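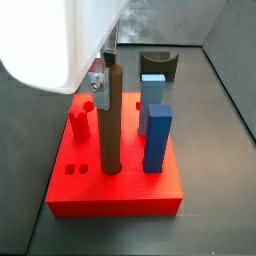 Viktória Tóth thinks the slip is in the wrist and I should stop blaming the fingers. She wrote it on the whiteboard by the cell, underlined, so I guess that's where today starts.

2024-11-08, Drulau cell

Quick background for whoever picks this up after me. Since September the arm has been getting worse at the brown peg. It picks fine, carries fine, gets over the round hole in the red base, and then somewhere on the way in the peg leans a little and the force limit trips. The square prisms don't do it, or do it so rarely that I never wrote it down. My theory was the bracket faces - they've clamped a lot of pegs and I figured they'd gone slick. Viktória's theory is that something above the bracket is moving.

Checked the easy stuff first. Hex bolt on the bracket: tight, paint mark still lined up. Wiped the bracket faces with alcohol and a lint-free cloth and got a bit of brown on the cloth, so there is some peg rubbing off, but not much. Ran 4 insertions after cleaning and tripped on the second and the fourth. So cleaning alone is not it, and one point to the whiteboard.

Then I did what I should have done weeks ago and put the dial indicator on the mount. Held the arm still over the base, brakes off, pushed sideways on the finger by hand. There's play! Tiny, but I could feel it before the needle told me. I moved the indicator up to the flange and it sat dead still, so the arm itself is good (huge relief, I did not want to be on the phone with Prusau about a joint). The play is between the flange and the little metal mount.

Took the mount off. Two of the screws came out with hardly any effort and the dowel hole has gone slightly oval. I remember swapping that mount in a hurry when we moved the cell over from the Frei bench, and I'm pretty sure I did the screws by feel. My handwriting is on the tag, so no arguing about who.

What I did about it: cleaned the threads, fitted the spare mount from the Flosatwood drawer (that was the last one, please somebody order more), new dowel, threadlocker, torqued the screws in a cross pattern with the small wrench and put paint marks on all of them. Re-taught the tool center point afterwards. It had shifted enough that I redid the hole position on the red base too, and nudged the approach so the peg comes down a hair slower for the last stretch.

After lunch I let it run. 96 peg insertions, no trips. I stood there for the first bunch like it was a kettle and then went and did email.

I'm not calling it fixed yet. The counter on the old mount said 685 cycles when I first noticed the lean, so I want to get well past that before I believe anything. Setting it to run to 2000 and stop.

Still to do:
- look at the paint marks every morning before starting
- indicator on the mount again at the end of the run
- measure the old dowel hole properly, it's in the bag taped to the controller
- change the maintenance sheet so it says a torque value instead of "tighten"

Also, Viktória, you can wipe the board now. Or leave it up, fine.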